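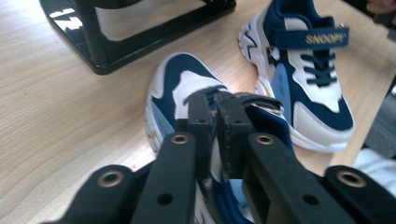

Speaker notes – "Shoes that fit: what we learned from a year of measuring children's feet"

Slide 1. Title

Good morning and thank you for coming on a Saturday. My name is Ayten Dönmez. I work at Derent, in the part of the company that makes the sizing for children's footwear. I will speak for twenty-five minutes and then we have time for questions. If I speak too fast, please raise your hand.

Slide 2. Why parents buy the wrong size

Ask the room: who has bought shoes for a child without the child being there? (Wait. Usually many hands.)

Parents buy one size bigger to save money. This I understand very well, I did it also with my own son. But there is a second group who buy too small and do not know it. A small child often does not complain. The foot is soft and the toes bend a little, and the child goes out to play.

Slide 3. The measuring

We measured 191 children in the Çınar primary school and in two kindergartens. Both feet, standing, with socks. Standing is important – a foot which carries the weight is longer than a foot in the air. In many shops the child sits on the chair when somebody measures, and then we are already wrong before we open the box.

Recep Tekin organised the days at the school. He is here in the second row, please ask him afterwards how to make six-year-old children stand still.

Slide 4. Left and right

Most people have one foot a little longer than the other. Always fit to the longer foot. In our forms we had at first only one box for the length, and we lost the first morning because of this. We went back and measured that class again.

Slide 5. The number on the label

Show the table. Do not read it aloud.

Two shoes with the same number can be different inside by several millimetres. The number speaks about the last, and every maker has his own last. Some makers add the room for growing into the number and some do not. So when a mother tells me "my daughter is a 29", I ask her, 29 in which shoe?

Slide 6. How much room

Our advice is 12 millimetres in front of the longest toe for a new shoe. When it is less than 5, it is time to change. Take out the insole, put the child to stand on it, and look. If the insole does not come out, cut the foot shape from cardboard and slide it in.

Please do not press on the toe from outside. Children pull their toes back when you press, and then you feel space that does not exist.

(If time is short, go from here directly to slide 8.)

Slide 7. Width and closing

Length gets all the attention. But a narrow foot in a wide shoe slides forward, and the toes hit the front even when the length is correct. A strap or laces can help with this, if they are closed properly every morning. At half past seven in the morning this is a big "if", I know.

Slide 8. What we changed

The leaflet is now one page, with drawings. We printed 200 for the first schools and they are on the table near the door. The text about socks is still being corrected, so please read it with patience.

Slide 9. Questions

Repeat each question into the microphone before answering. If somebody asks about second-hand shoes: look at the heel and the sole first, uneven wear comes from the other child's way of walking.

Contact address is on the last slide – leave it on the screen during the coffee.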